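I've been doing the clothing side of our town's swap day since it started, and a few people asked how we price and sort. Going to put it in one thread so I can link to it.

First thing, it isn't a sale. You bring clothes, you get tokens, you spend tokens. One token per item whether it's a winter coat or a singlet. We tried a points scale the first year and spent the whole morning arguing about cardigans.

The hall at Clallavwood opens for drop-off at 9 and we shut the door on new bags at noon. If you turn up at five past with a car full, take it home and bring it next time. We don't have anywhere to store it overnight.

Limit is 30 items per household. It used to be unlimited. Then one June we had a garage clean-out arrive in garbage bags and we were still opening them when people were queueing to get in.

What we knock back: anything with a broken zip, anything that smells of mothballs, underwear, school uniforms with the old crest, single socks. Yes, people bring single socks.

Missing buttons are fine if the button is in the pocket. Pilling is fine. Faded is fine. Somebody always wants gardening clothes.

Last swap we took in 3038 items. Nearly half were women's tops. Men's trousers are always short and they go in the first hour, so if you've got some at the back of the wardrobe, that's what we're after.

Sizing. Ignore the label. A 12 from one shop is a 16 from another and something from the nineties is different again. We lay it flat, measure the waist, double it, and write the centimetres on a bit of masking tape. Takes longer at the start but the change room queue is much shorter.

Masking tape, not stickers. Stickers leave gum on corduroy and they fall off fleece.

We sort by type, then by waist or chest, then by colour if there's time. There's never time.

Chiharu Arai worked out the table layout and we've kept it. Trousers along the wall, tops down the middle, kids' stuff nearest the door so prams don't have to go all the way in. Coats on the rack from Pondirel, which has one bad wheel, so park it and leave it.

Household linen gets its own corner. Towels, tea towels, pillowcases. Sheets only if they're a full set or clearly marked single, double or queen. A loose fitted sheet with no size on it will sit there all day.

Old towels that are too thin to swap go to the vet at Sarmiento. They'll take as many as we can give them. Please don't put pillows or doonas in with the towels, they can't use them.

Folding. Fold trousers in half lengthways, then into thirds, waistband showing. Tops with the collar up. People will unfold everything within ten minutes anyway — one person per table going round and round refolding is a full job and should be on the roster as one.

Trousers and whites, on the table:
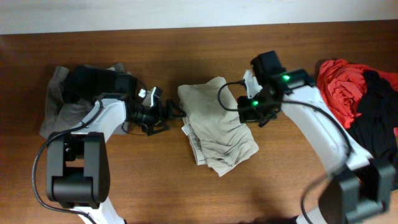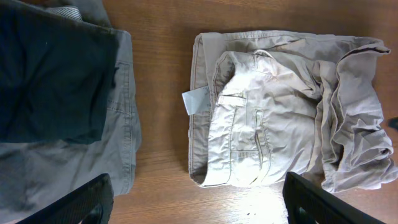
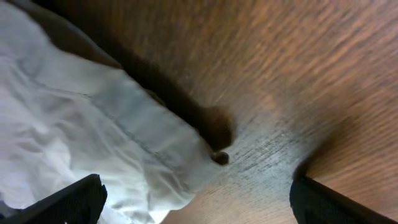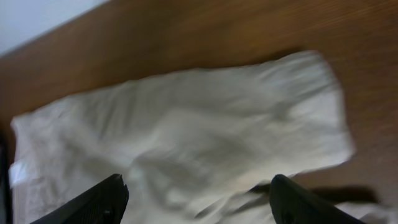

Leftovers. We always have some, usually a small trailer load. Good stuff goes to the op shop on Triltodik Street, but ring them first. They've had to put a stop on donations twice when the back room was full.

Cotton that's past wearing gets cut up for rags. The men's shed takes it. They want the buttons and zips off, and no synthetics because they don't soak anything up.

Tokens. We use old poker chips. They don't tear like the raffle tickets did. Unspent ones can be kept for next time, and a fair few get lost down couches, so we buy another box each year.

If you want to run one in your town, start small. A room, a few trestle tables, a mirror, and a curtain across a corner for trying on. Bring two mirrors if you can — one mirror makes a queue all by itself.

You'll also want more coathangers than you think. Ask the dry cleaner.

Next one is in spring, date once the hall confirms. I'll add it to the bottom of this thread.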